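The long overdue gripper post (plus cable whining)

Posted 05/04/2021

OK so a few of you asked what I do all day now that I've moved over to the two-armed robot, and the truth is that this past stretch I've mostly been on my knees on the carpet with a flashlight in my teeth. Glamorous! I promised a write-up of the grip recalibration and I keep putting it off, so let me get it down while I still remember which way the screws go.

Quick background for anyone who skipped the last post. We run long sessions of picking up soft stuff. Cloth, mostly, and things with cloth on them. Soft things are hard on grippers in a sneaky way. A metal block either gets picked up or it doesn't, but with fabric the fingers can be off by a hair and you still get a decent grab most of the time, so you go along for days thinking everything's fine. Then the numbers start sliding. Ours slid. The right arm was dropping things it used to hold without any trouble, and the left one was closing a touch late. I blamed the software for two whole days (sorry, Auður).

Auður Eskildsen is the one who finally made me pull the logs. The left gripper had 4000 open-close cycles on it from the last finger change and I had it in my head that we were at half that. I'd been reading the wrong column. The right one was at 1677, so wear wasn't the story over there, and that's how we ended up with two different problems that happened to show up together. Love it when that happens.

Left side first, because it was the easy one. New finger pads, which I order from Gititz (they come in a bag with no label, please write the date on the bag yourself). Two screws per finger. Back them out a little at a time, going back and forth between them, or the finger cocks sideways and you'll be there all afternoon. Clean the seat with alcohol, let it dry completely, put the new pad on, snug it down. Then home the gripper with nothing in it, all the way open, all the way closed, and save the new zero. I forgot the save step once and lost an evening to it, so now it's on a sticky note on my monitor.

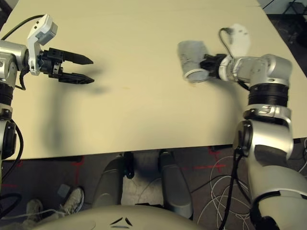
The right side was a cable. Of course it was a cable. The line for the sensor over the gripper has to follow the forearm through every twist the wrist makes, and somebody (me) had left it too short after the May cleanup. At most angles it was perfectly happy. Turn the wrist far enough over and it pulled on the connector just enough to make the reading flicker, and the controller would see the flicker and ease off the grip. So it would let go of a thing it had a perfectly good hold on, very politely.

Wait, I should say May of last year, the big cleanup. It's been like that a while. Ugh.

To find it I ran the wrist through its full travel by hand at the slowest jog setting and watched the live trace. You have to go slow. At normal speed the flicker is so short that it hides in the noise, and I'd already looked at that same trace twice and seen nothing. Once I had the angle it took me maybe ten minutes to give the cable more slack and clip it again further down. The clips are from Clondico and I have opinions about them, but they do hold.

After that came the boring part, the check runs. I do 20 grabs per arm with the same object, same spot, then turn the object and do it again. The left was good right away. The right dropped one early on, which made my stomach hurt, but I'd set the object down half out of reach so I'm calling that one mine. Everything after that was fine.

Stuff I'd tell myself if I could go back: read the cycle count off the right column. Look at the cables before you touch a single parameter. And move both arms through their whole range after any cable work at all, even if you only swapped one clip, even if it's late and you want dinner.

Still on my list is the carpet side of things. I want the white cables in proper covers, and the tape marks on the floor need redoing. Papadopoulos sells a floor cover that looks nice but it's stiff and I don't love the price. If you've used the Kolness one on carpet, tell me in the comments whether it stays put!

Next post is probably going to be about the elbow joint. I've been hearing a tick in it.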